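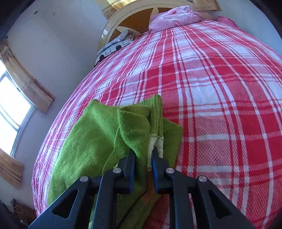
Knitwear care: frequently asked questions

Updated Jul 9, 2021

These answers apply to pullovers and cardigans in the Raltus and Nadska lines. Care codes are printed on the side seam label. Send corrections to Margit Vincze.

Which wash program should I use?
Code 1054 garments: hand wash, or wool cycle at a spin speed of no more than 700 rpm. Code 3714 garments: hand wash only. Turn the garment inside out and fasten any buttons before washing.

Can I tumble dry?
No. Neither code permits it. Roll the garment in a towel, press out the water and dry it flat, out of direct sun.

Why flat?
A wet knit stretches under its own weight. Hung from a line, the body lengthens and the shoulders take the shape of the pegs. Cable and basket-weave panels hold more water than plain knit and stretch further.

What surface is suitable for folding?
Any clean, flat surface wider than the garment with the sleeves out. A made bed is fine. Smooth the bedspread first. 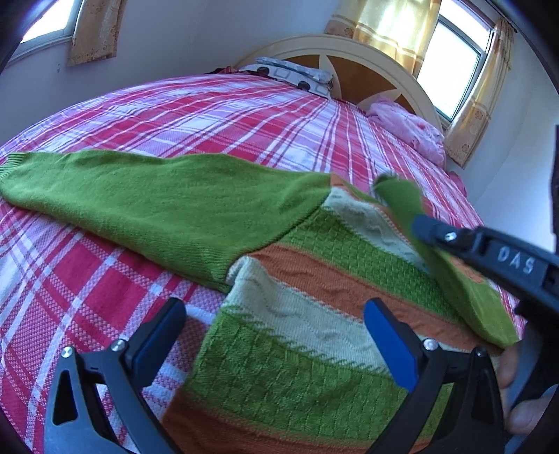
How do I fold a long-sleeved pullover?
1. Lay it front down and straighten the side seams.
2. Fold one sleeve across the back at the armhole seam, then turn the cuff down so it stays inside the body width. Repeat with the other sleeve.
3. Fold both sides toward the centre.
4. Bring the hem up to the neckline. Thick knits take 2 folds at most.

Horizontal bands of colour make a good guide. If the bands line up at both side seams, the body is square.

Do different textures need different handling?
Raised stitches flatten under load. Put cabled pieces at the top of the stack and smooth knits underneath.

How do I get a crease out of a sleeve?
Steam from a few centimetres away, without touching the iron to the knit, and let it cool flat. Do not press ribbed cuffs.

Will the colours run?
Dark greens and rusts can release some dye in the first wash. Wash multicoloured pieces alone in cold water and do not leave them to soak.

Where do I send a garment for repair?
Post it to the Gositdale workroom, attention Ákos Bognár. Clean garments only. The workroom closes in December.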